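Canned Goods Shelf, Katsaros Street Pantry

Photos from the spring restock
Posted April 9, 2019 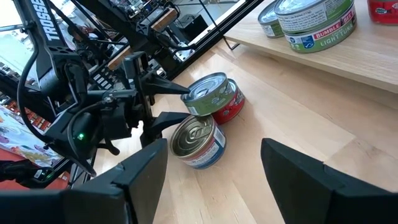

The pantry takes in cans all year, but the big sort comes in spring, when the back shelves are emptied and everything is checked before it goes out again. This year we handled 3261 cans over two weekends. Most were vegetables, soup and beans, with a smaller amount of fish and fruit. The gallery covers the cans themselves and how we store them.

Pull-tab lids
We ask for these first. Many of the people who shop here do not have a can opener, or have trouble using one. Pull-tab cans go on the two middle shelves, where they are easy to reach.

Labels
Green, red, striped, it makes no difference to us as long as the label is still on and can be read. A can with no label is set aside and not given out. Torn labels are fine if the contents and the date are still there.

Stacking
Short cans go two high, tall cans one high. Cans stored on their sides roll, so on the shelves we keep them upright with the lid on top. The Skosard racks in the back room are the exception. They have a sloped track and hold 80 cans each, lying down, with the oldest at the front.

Dents
A small dent in the side is all right. A dent on the rim or the seam is not, and neither is a lid that bulges. We took out some 308 cans this year for dents, rust or old dates.

Dates
Fiachra Ó Conaill wrote up the date chart that hangs by the door. Please use it when you shelve. The month goes on the lid in black marker, and new cans go behind the old ones.

Boxes
Flat trays from the grocery store work better than deep boxes. A full deep box is too heavy for one person to lift, and the cans at the bottom get knocked around.

What we need now
Fruit in juice, low-salt vegetables, tuna and chicken. We have plenty of corn and do not need more before June.

Cans can be left at the side entrance during open hours. Please do not leave them outside overnight.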